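Ticket 159 – Fenau table, tacky patch on the top
Status: open
Opened by: Aoife Duggan, 2024-08-01

Hello again, and sorry to be back so soon! It's the light wooden table I bought from Stidunora, the one we eat at and do everything else at too. I oiled the top as the care leaflet says, two thin coats, and the middle still grabs at my sleeve when I lean over it. The ends feel lovely. I've wiped it down with a dry cotton cloth and left the windows open, and my mother swears by vinegar, but I didn't dare – I'm too fond of this table to experiment on it.

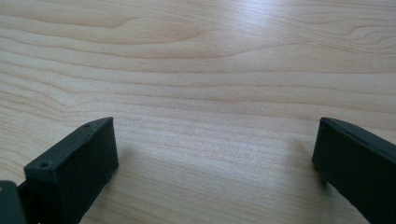

Enda Coughlan: Hi Aoife, please hold off on the vinegar. A sticky patch after oiling is nearly always extra oil sitting on the surface. Rub it along the grain with a barely damp cloth, dry it right away, and give it five days with no tablecloth.

Thank you, Enda, that's a relief. I did have a cloth on it the first night, I'm afraid, and I was generous with the second coat. I'll rub it down this evening once the dishes are done and write back in six days, so please leave the ticket open until then.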